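Notebook, two-arm cell — March, entry started 14:20

Carrying on from the handoff work. Goal for this block: get the two-arm carton routine repeatable enough that the Trosthorpe round doesn't depend on which of us is at the keyboard. The base software is unchanged since the last entry. Only the config and the waypoint file have been edited.

## State of the cell

- Both arms homed, no errors at startup. Left arm needed a second home after the shoulder reported an offset.
- Rail bolts checked and marked with paint pen. None had moved.
- Enclosure walls are still the terrazzo print. The plain set goes on for the final calibration, as the rules sheet asks for results on both backgrounds.
- Control loop logging on. Log file is capped at 2000 lines per run, then it starts overwriting. If you want the start of a long run, copy it out before restarting.

## Task definition, as we read it

One carton, one table, two arms. First arm lifts and presents, second arm takes hold, both hold together, then the first arm releases and the second one places. The rules leave open which arm goes first. We start from the left because the wrist camera there gives the cleaner view during the approach.

The shared hold is where nearly all our lost points come from. Two failure types so far:

1. Second gripper arrives early and pushes the carton in the first gripper. The carton rotates and the place step ends up crooked.
2. Both grippers close at full force and the arms fight each other through the carton. Shoulder current climbs on both sides until one of them trips.

Type 2 is the worse one. A trip costs a restart, and a restart costs the whole attempt.

## Changes made

Gripper force. The Dinance driver takes a closing value on its own scale with no units given. We had both sides at 360, copied from the block-stacking config, where it made sense. Dropped the receiving side to 167 and left the presenting side alone. Carton walls stop bowing at that setting and the grip still passes the shake check.

Approach speed. Last 15 mm of the receiving approach now runs at the slow profile. Adds a little time per cycle. We have time to spare, the attempt clock has never been our problem.

Wait condition. The old script used a fixed sleep between "presented" and "approach". Replaced with a check that the left joint velocities are below threshold before the right arm gets its go signal. The fixed sleep was hiding the type 1 failures: on a quick run it was long enough, on a slow run the left arm was still settling when the right one moved.

Release order. Left gripper opens, then holds position for a short delay, then retracts along its own finger direction. Retracting straight up dragged the carton, since the fingers are at an angle when they let go.

## Observations

Early runs after the changes were all stopped by hand at the shared hold so the current could be read before release. Keep doing this for any new carton. Stop, read, then step.

Carton tilt at the hold is not a fault in itself. The Gunawardena place routine takes the carton angle from the camera estimate and corrects for it on the way down. What matters is that the angle stays the same between the hold and the release. If it drifts, the estimate is stale and the correction goes in the wrong direction.

Printed faces help the estimate a lot. With a strongly colored side toward the camera the pose is steady. With a mostly white face it jumps, more so with the overhead lights on full. Dimming one bank helped. Not a fix we can rely on at the competition.

Cable routing on the left arm: conduit has to loop over the top with enough slack for the wrist at full extension. It was too short after the last rebuild and was pulling the wrist. Re-dressed now. Check it again after any change to the upper waypoints.

Open question on the joint limits. The left elbow gets close to its soft limit in the current presenting pose. Moving the hold point toward the right arm would relieve it, but then the right shoulder is folded more than it likes. Centered is the compromise for now.

## Shared hold, stopped mid-sequence

Hold point is near the middle of the table, both upper links angled in, carton pinched between the white left finger and the right gripper. Left wrist carries the camera module. 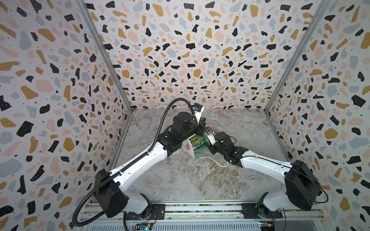
## To do

- [ ] Tie up the thin white cable at the right gripper. It hangs to the tabletop and will catch on something eventually.
- [ ] Rerun the full sequence with the Flesier cartons, which have a slicker coating. The lower force setting may not carry over.
- [ ] Move the force values out of the script and into the config, one entry per side, with a comment saying which arm is presenting.
- [ ] Cover for the circuit boards under the bases. Screws get dropped in that area during rebuilds.
- [ ] Swap in the plain wall panels, recalibrate the wrist camera, repeat the pose test on the white face.
- [ ] Ask the organizers if a hand stop during practice counts against the attempt total. The rules sheet can be read both ways.

Stopped at 17:45. Arms parked, motor power off, config committed to the team branch. Waypoint file is not committed yet — the elbow pose will probably change, so don't pull it from the lab machine.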